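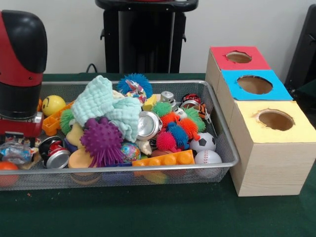 Figure 2. Gripper B at the left corner of the mixed-object basket. The three sorting boxes, with yellow, blue and red tops, are on the right.

4.2 Comparing the two grippers on the cluttered basket

The single-object trials in Section 4.1 told us how well each gripper holds a thing once it has found it. They said very little about finding it. For the second round we moved to the wire-mesh basket in Figure 2, filled it well past what we would call tidy, and ran both grippers through the same picking routine. This was the part of the project we had been looking forward to most, and it taught us more than the rest of the study put together.

We compared 2 grippers on the same arm. Gripper A is the stock parallel-jaw model that we used in our earlier work at Preralau. Gripper B is the Jisden unit, with the red housing seen in Figure 2. The arm, the controller settings and the Inport grasp planner were left alone between the two conditions, so that any change in the results should come from the hardware at the wrist. We recalibrated the tool offset after each swap and checked it against a printed target before going on.

The objects were chosen to be awkward in different ways. Spiky rubber balls give under light pressure and spring back, which makes jaw width a poor signal for contact. Crushed cans have sharp changes in surface angle and throw bright highlights back at the camera. The clear plastic wrapper is close to invisible in the depth image, and the muslin cloth hides whatever lies under it while offering dozens of folds that look like good grasp points to the planner. We also kept a few easy items in the pile, such as the long orange building brick with its six studs, as a check that a bad run was due to clutter and had no simpler cause.

Each trial was a single attempt: plan, descend, close, lift, move to the boxes, release. We logged 700 attempts with each gripper. The pile was remixed by hand whenever the planner returned no candidate above threshold. Boxes were assigned by material class, and the round openings in their paper tops were cut by hand, so they are a little ragged. We decided to keep them that way. A release that only works over a perfect opening is of limited use outside the lab.

A grasp was scored as a success if the object stayed in the jaws through the full lift and the move to the boxes. Releases were scored separately. If two objects came up together we marked the attempt as a double pick and left it out of the success count, even when both ended up in the right place. Amrit Gauthier reviewed every double pick from the recorded video and corrected the log where the automatic label was wrong.

Gripper B was clearly better in the upper layer of the pile, and the difference was a delight to watch. The spiky balls, which Gripper A tended to squeeze out sideways, were held on the first closing far more often. We put this down to the softer closing profile, which lets the jaws settle among the spikes before full force is applied. Cans improved too, though less. The flat can lid remained hard for both grippers when it lay on cloth — the jaws simply pushed it down into the fabric — and we have no good answer for it yet.

The corners of the basket told a different story. Gripper B has the bulkier body, and near the rim the planner had to tilt the wrist to keep the housing clear of the wire. Those tilted approaches took longer and were abandoned more often. Adding a planning delay of 260 milliseconds, so that a fresh depth image could be taken just before the descent, helped both grippers in these positions and cost little in total cycle time. We now use this setting by default.

Cloth deserves its own remark. Both grippers picked it up easily, but lifting it often dragged neighboring objects over the rim, and the rest of the pile shifted enough to make the stored candidates useless. The Sutherland reset rule, which discards every candidate after a cloth pick, fixed the second problem completely. The first is still open, and we return to it in Section 5 with a slower lift and a short pause just above the pile.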